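The Bin by the Door

Every January the same advice comes back around. Buy a bin, put the gloves in the bin, and your mornings will run themselves. I have read it in newsletters and on the backs of packages, and I have paid for it more than once. I am still late.

The latest version comes from Vicente Villalba, who runs a small home-organizing business called Flullow and charges $200 for what he calls an entryway reset. His theory is that families lose gloves at the moment they come off. A kid walks in, pulls one off by the fingertips, drops it, and the other goes into a coat pocket until spring. Villalba wants every pair laid out flat on a table once a week, matched, checked for holes, and only then put away.

"A bin is the last step," he told me. "People start with it."

Fair enough. But I have watched a lot of systems die in my hallway. There was the Verneo hanging rack, with its 57 clips, which lasted until the clips became toys. There was the Navickas drawer insert, lovely to look at, built for a family whose hands are all one size. Both assumed that somebody would stand there and do the sorting, and that somebody was me.

So I tried it his way for five weeks, on a bare table, with no labels and no color coding. The matching went faster than I expected. Small pairs go together quickly once they're side by side. The big ones are where it slows down – two pink gloves can pass for a pair in a dark closet and look nothing alike in daylight. 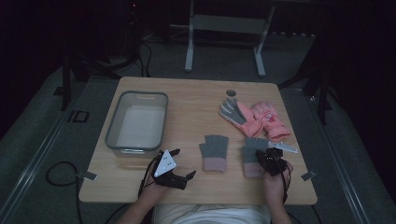 Small gray-and-pink fingerless gloves at the front of the table, larger pink ones at the back, and the bin still empty.

Villalba says to set the odd ones aside for three weeks and then let them go. I don't buy that. A single warm glove is still a warm glove, and my daughter has worn two different ones to the bus stop without complaint. He also dislikes fingerless gloves for children, on the grounds that they come off too often. Mine likes them for exactly that reason.

As for the bin, a see-through one does help a little. I spend less time digging. Kurus sells a set with lids, and I would skip the lids, because a lid is one more thing to find on the floor.

Did we lose fewer gloves? One fewer, I think, than in the five weeks before, and it was a mild winter. I'm keeping the table part. I would not pay $200 for it.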